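**Tullska, 2nd June** - Residents of the Kauppinen apartments will get new kitchens starting in September, the building's owner, Deltonard, said in a letter sent to all tenants.

The work covers 331 homes and will be done one stairwell at a time. Each kitchen should take 8 working days. Tenants can stay in their homes during the work, but the water will be shut off on the first day and again when the sink goes in.

The Kauppinen buildings went up before 2000 and most still have their first cabinets and pipes. Leaks under the sinks have been the most common repair call in recent years, according to the letter.

Rents will not change until the whole stairwell is finished. After that they will go up by six percent - less than the figure Deltonard gave last year, when tenants objected to the plan.

Tenants can choose between two cabinet colors and may keep their own refrigerator if it fits the new space. Choices have to be returned on the form that came with the letter. Anyone who doesn't send it back will get the standard set.

Kitchen shelf, refrigerator and countertop:
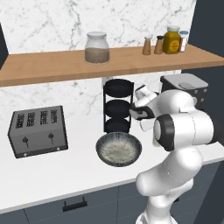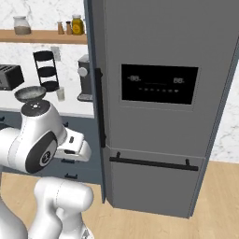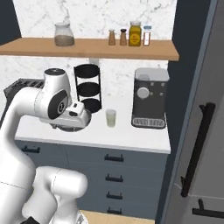 The cabinets will be supplied by Skisusetti, which also did the laundry rooms in the same buildings. Old cabinets in good shape can be claimed by tenants for storage use, but they must be moved out the same day. The parking spaces by the north entrance will be closed while deliveries are going on - tenants who rent them will be given spots behind the building at no extra cost.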